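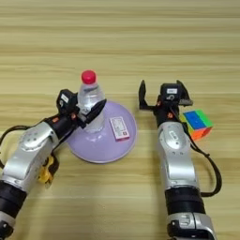
Movach Table Oil, Clear Matte

Movach is a finishing oil for indoor tables, desks and kitchen counters made of solid wood or veneer. It goes into the grain and leaves a dry, matte surface. Light woods stay light; on oak and ash you will see a small warm tone after the second coat.

The oil is made in our workshop in Cutuscombe and filled by hand. We sell it in two can sizes, 17 and 53 ounces. The small can is enough for two coats on a dining table for six people. For new wood that was never treated, please take the large one, as the first coat is drunk very fast.

How to use

Sand the surface in the direction of the grain and remove all dust. Stir the can well — do not shake it. Put on a thin layer with a cotton cloth or the Zesska pad (sold separately). Wait 19 minutes, then wipe away everything that did not go in. The second coat can follow after 4 hours. Full hardness is reached in roughly one week, and until then please use coasters and keep the table dry.

Old finish

The oil can not go through varnish or lacquer. If water makes drops on your table and stays on top, the old finish must be removed first. Our Roussel stripper gel works for this, also on table edges and legs.

Care

Clean with a damp cloth and mild soap. Dull places can be oiled alone, without doing the whole top again.

Safety

Cloths with oil can catch fire by themselves. Lay them flat outside to dry, or put them in water before you throw them away. Keep the can closed and away from children.

Shipping

Ground shipping only. Orders sent before noon leave the same working day. Cans that arrive with a dent but do not leak are fine to use — if yours leaks, write to us and we send a new one.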